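Suture stock for small clinics: braided or monofilament?

tarn_vet
Reordering in March for a two-room practice. We have used Drokura braided for skin and fascia. Wicking worries me, so I am pricing Culano monofilament. 727 packs on the shelf, most of them size 2-0.
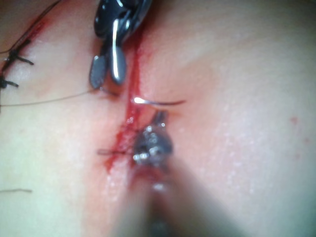
Storage is a dry cabinet, no direct light. Does anyone rotate by expiry or by lot number?

geumok_lim
Expiry first, lot second. Braided holds a knot better but I would not leave it in contaminated skin. Monofilament needs more throws and has memory — stretch it gently before the first pass.

hobbs8
Disagree on the throws. Four is enough on Culano if they are laid square. More just adds bulk under the skin.

geumok_lim
Four square throws, fine. Most people's throws are not square at the end of a shift.

fullis_user
Needle choice matters more than thread here. Reverse cutting for skin, taper for anything soft. Grip it away from the swage or it bends.

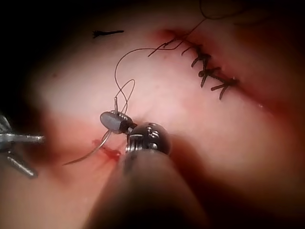 Curved needle held in the jaw, thread attached.

tarn_vet
Noted. Fullis quoted 2584 for a mixed case, which is over budget.

hobbs8
Ask them to split the case. They did it for us, with 8 boxes minimum.

tarn_vet
Will do. Keeping braided for ligatures either way.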